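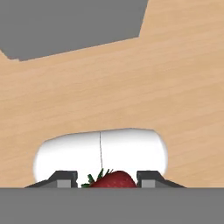

Bench notes: oil finishes, the re-do

Search the notebook
Go

Saturday, August 29, 2026

Came in mostly to look at the maple boards and ended up staying till dinner. Coffee maker is fixed, by the way (thank you Arsen, it was the gasket). Writing all this down while I can still smell the oil on my hands, so forgive the order, there isn't much of one.

Where we were: the first set of sample boards for Flirmont went blotchy and I blamed the tung oil. I was pretty loud about it. Well, I pulled the leftover offcuts out of the rack and finished two of them again with oil from the same can, and they look fine. Lovely, even! So it's the sanding. I'd taken the first set up to 400 with a disc that had been on the sander forever, and I think I just burnished the thing shut in patches. The oil sat on top there and soaked in everywhere else.

So I sanded a new set, all hard maple, all from the same plank, with fresh discs and a vacuum between grits. Stopped at 220 on half of them. The other half went to 400 but by hand, with the grain, with the cork block. I also did one little scrap up to 2,000 just to see, and it's like a piano key. Oil barely goes in at all. Pretty, useless, it's on the windowsill if anyone wants to pet it.

Wiped everything down with mineral spirits under the raking light before any oil went on. Should have done that the first time. The swirl marks jump right out at you when the surface is damp, and two boards went straight back to the block.
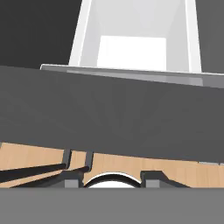

White bin, from above.

What went on the boards

Set A got the Fontes tung oil, thinned half and half with citrus solvent for the first coat and straight after that. Set B got the Damon hardwax oil out of the can, stirred for ages (the solids sink like gravel, whoever uses it next please get the stick right into the corner). Set C is plain mineral oil with beeswax, which I don't expect to win anything but Solange wants it in there as the thing people really use at home, and fair enough.

Plan is 3 coats on A and B. The wax one just gets rubbed until I'm bored.

Flooded the tung boards, waited, wiped, waited, wiped again. They weep! I'd forgotten. Little beads come back up out of the pores well after you think you're done, and if you leave them they cure into pimples and you're scraping. Set a timer and keep going back. I missed one on A4, near the end grain, and I've circled it in pencil on the back so we can see how bad it gets.

Hardwax went on thin with the white pad, buffed off with an old T-shirt. The smell is stronger than I remember and I had the big door open all afternoon. Color is a hair yellower than the tung, at least today. That may settle.

Rags are spread flat on the fence outside and NOT in the trash can. I know everybody knows. I found a balled-up one behind the bandsaw on Tuesday, so apparently we're reminding each other. Soak them, hang them flat, done.

About the end grain. It drinks like crazy on every set, goes two shades darker, and on a countertop with an open end that's going to be the first thing the eye lands on. I tried sanding the ends a grit finer than the faces on one board from each set and it helps quite a bit. Not a perfect match but close enough that I had to turn the board around to remember which end I'd done.

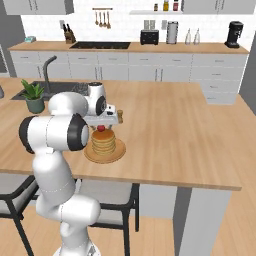 Cremilda Godoy read the first half of this over at the Mukside shop and says I'm giving the thinned coat too much credit. Her view is that solvent doesn't carry the oil any deeper worth mentioning, it only makes it quicker to spread, and that a warm can does the same job with less stink. She'd like a straight-oil board next to the thinned ones, same sanding, so we can stop arguing by email. Also she says label the fronts, not the backs, we always lose track.

OK, she's getting her board. I cut one more offcut for it, called it A9, and stood the can in a bucket of warm water while I swept up. Went on like syrup but it did go on. First coat wiped back and no weeping so far, though I only watched it for the length of a sandwich.

Labels: painter's tape on the front, lower left corner, pencil not marker. Marker bled through into the maple last spring and I'm still mad about that.

Water ring test waits until things are cured. I know Benedito wants numbers for the Flirmont people sooner, but tung oil that's dry to the touch isn't cured, and a ring test on it now would only tell us that soft oil marks. I'd give it a month. The hardwax could go sooner, the wax set could go tomorrow for all the difference it'll make. 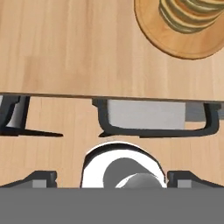 Meanwhile I want to get the ring test itself straight, as last time we all did it differently. Same glasses, cold water, filled to the same line, left overnight on bare finish. Then coffee, then half a lemon face down, then a smear of mustard. Mustard is the mean one. Wipe with a damp cloth only, no soap, and look at it under the raking light before and after it dries.

Still to do:
second coat on A and B, after a light scuff with the gray pad
ask Luana Camargo if she has any more of that plank, I'm down to slivers
buy discs (a whole box this time, I mean it)
check the circled spot on A4
get the rags in off the fence once they're stiff

3 shares
9 comments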